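Thandeka Mabaso has mended clothes and sails from the same room above Babić, the ironmonger's, for 13 years. She trained as a nurse and left before her final year, and she still puts a seam in the way she was taught on the ward.

"Small bites, even gaps, don't pull," she said. "People pull. Then it puckers and they blame the thread."

Most of her work is coats. In December she gets through 200 of them, mainly linings and pockets. She charges by the hour and turns away leather. A Kavari machine stands by the window for long seams, but tears are done by hand with a curved needle.

Her evening class began when Mateja Berisha, a customer, asked to be shown how to darn. It now fills both tables. Beginners start on scrap wool and go on to cotton once their stitches stop wandering.

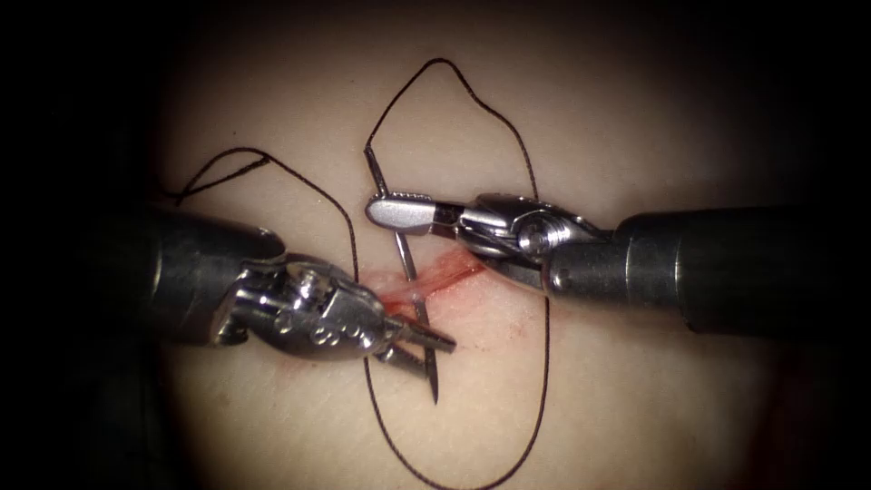
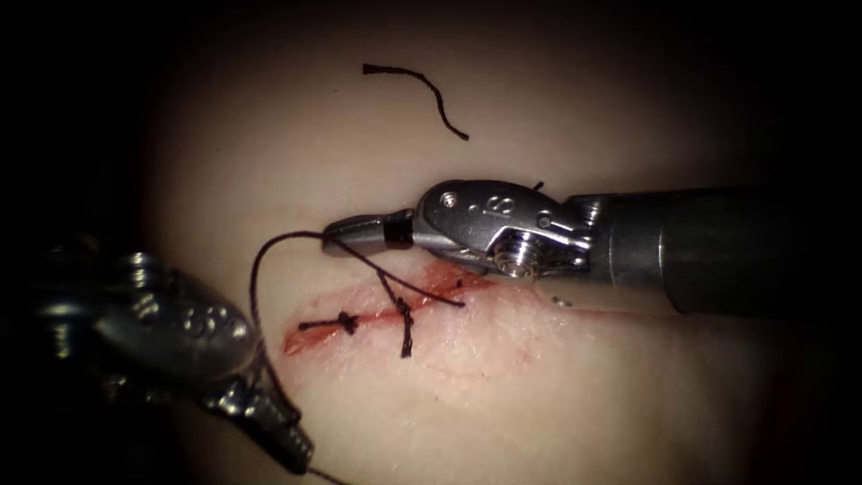

"I tell them to start past the end of the tear and finish past the other end," she said. "The middle looks after itself if you've done that."

She has no plans for a bigger place. The rent went up in spring and the stairs are bad, but the light is good until four.

Contact us | © Grumer | Back to top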